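Laying a printed cloth flat

Large color-block fabrics are back on tables. What they ask of the table, the press and the person who lays them.

By Shiyu Liang
2019-09-27

A block print shows every mistake made in laying it. A floral or a small check absorbs a skew of a few degrees and a crease or two. A grid of thick black lines and flat primary colors does the opposite: each line is a straightedge, and the eye compares it with the edge of the table before it takes in the color.

The Mondrian-style grid is the clearest case. The pattern is familiar from dresses, shower curtains and wrapping paper, and it has now settled on table covers and work mats. Prasance, which prints such cloths to order, added a grid design to its list in January and had shipped 2,000 pieces by the end of the summer. Flimus sells a similar cloth with thinner lines. The two differ in weight and finish, and both behave badly if they are taken from the packet and thrown over a table.

Start with the fold. Cloths are shipped folded in both directions, and the creases cross near the middle. In the dark blue and red areas they can hardly be seen from a normal standing distance. In the white areas they can, as faint gray lines that run close to parallel with the printed black ones and are easily taken for misprints. Press the white panels first, from the back, with the iron on a medium setting and no steam. Polyester blends need a pressing cloth. Stop short of the black lines on the first pass - heavy ink coverage holds heat longer than bare fabric, and a hot iron parked on it leaves a shine.

Storage on a tube avoids most of this. A cardboard carpet tube is enough. Roll with the print facing out, so that the cloth curls down toward the table when it is opened.

Next, the surface. On a solid top, a cloth slides but lies level. On a slatted or grated metal top, the cloth bridges the gaps, and a light fabric will sag into them if anything is set down on it. The standard remedy is an underlay. Jiang, a small converter of felts and foams, cuts a dense felt in two thicknesses, and the thinner one is sufficient under cotton canvas. Under a light polyester the thicker felt gives a better result, but it raises the edge, and the step can be felt with the hand.

Alignment should be done from one line only. Choose the long black line nearest the back of the table, set it parallel with the table edge, and fix both ends before touching anything else. Then draw the cloth forward by its front corners with even tension. Do not try to correct the vertical lines separately. If the back line is true and the verticals still lean, the cloth was cut or printed off grain, and pulling it will only move the error to a corner. A check with a carpenter's square takes a minute and tells you whether to return the piece.

Viewing angle accounts for a good many complaints. From a chair at one corner, the lines of a perfectly square cloth appear to slant. Tullo, a retailer that keeps records of returns, logged 3,853 for printed table textiles over two years and put 900 of them down to "pattern not straight." The firm then began asking customers to measure the diagonals before sending a cloth back. If the diagonals match, the cloth is square.

Color placement deserves a thought as well. In an uneven grid, the two long sides are rarely alike. One may carry a wide blue panel and the other a run of smaller blocks. Whatever stands at the back of the table will be seen against the panels behind and in front of it, so a white object gains from a deep blue neighbor and loses its outline beside a white one. Yellow tends to work best in small areas near the margins. Turn the cloth through half a circle once before fixing it, and look at both versions from the place where people will stand.

Fixing depends on use. Clips hold well but interrupt the border. Double-sided tape holds a canvas for a few weeks and leaves residue on metal. Weights sewn into the hem are the neatest solution for a cloth that hangs over the edge, and are of no use for one that ends on the tabletop.

Finally, inspect in low side light. Soft wrinkles vanish under an overhead lamp and return when the light comes from the side - smooth them from the center outward with a flat palm, and leave the cloth overnight before judging it again.

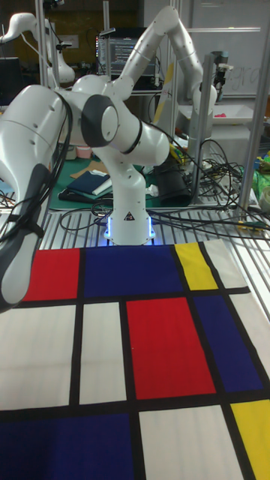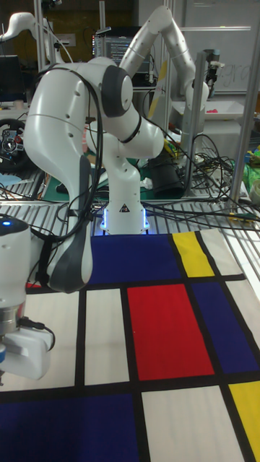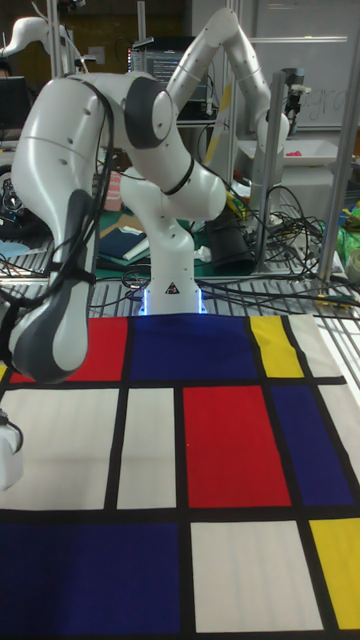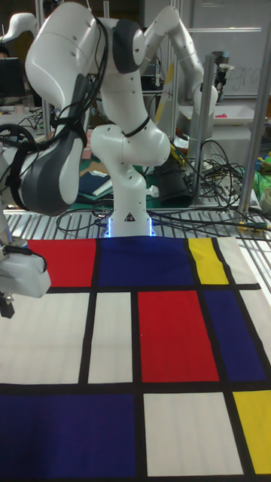
Mondrian-style cloth in red, blue, yellow and white, with a wide blue panel directly in front of the robot arm's base.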